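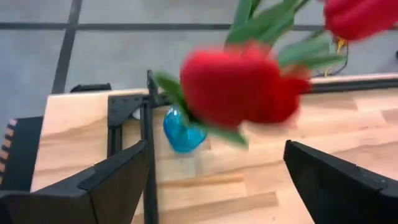

Are these per bunch or per stem, and if per bunch why does the bunch size keep changing, one user wanted to know after the last release. Fair. Per bunch, and it changes because the stalls change it. Column bunch_n now says how many stems. Divide it yourself.

Plallolari Cut Flower Prices
README, version for the September upload

What it is
Prices for cut flowers at open markets, copied off the chalkboards and price cards. 2448 rows, one row = one flower at one stall on one visit. 34 stalls, seven markets, 118 variety names. Variety names are as written on the card, so "red tulip" and "tulip red lg" are still two things. Have not merged them. Probably should.

Files
prices.csv — the main table
stalls.csv — stall id, market, covered or open air
notes.txt — whatever didnt fit a column, mostly haggling 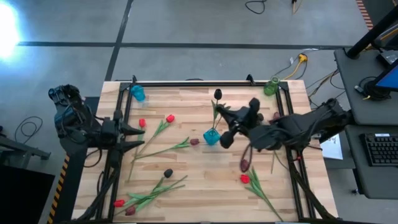
Tulips and small glass vases on the tabletop.

Columns in prices.csv
stall_id: matches stalls.csv
variety: as written, see above
price: local money, no conversion
bunch_n: stems in the bunch, blank if not checked
slot: open, midday or close
wrapped: y/n, paper or plastic both count as y

How it was collected
Walk the market, write down every price on show, type it up the same night. Saturday visits only, except Clalla where the flower stalls come on a different day. Closing prices were taken in the last half hour. Big drop on tulips and anything else already opening up, hardly any on carnations. No receipts. If a stall had no card out we asked, and those rows are marked "asked" in notes.txt.

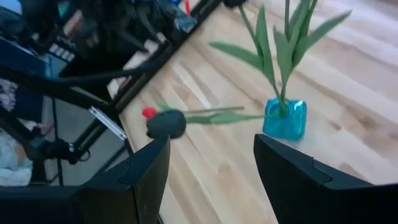
Zerkach, September

Changes in this version. Ninh market added, it was missing the whole spring. Two stalls that turned out to be the same stall under a new awning are now one id. Prices with a comma for the decimal are fixed, they were being read as hundreds. Sorry to anyone who made a chart out of that. The slot column used to be called time and held actual clock times in some rows, all gone now. If your script breaks on the column name that is why.

Known problems
Roses are over-represented — they are always on the front row and easiest to read. Potted plants got in by mistake at two markets, filter on "pot" in variety and most of them go away. Clalla has no midday
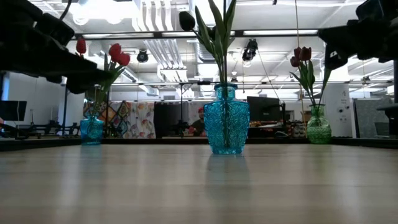 rows at all, only open and close, so don't average across slots without dropping it first. Dried and silk flowers are left out even when sold off the same table.

Not good for
Wholesale prices, anything about growers, year on year comparisons. Too few visits per stall for that.

Use
Free to use, say where you got it. Corrections welcome, send the row number and what it shoud be. Next upload when the winter sheets are typed.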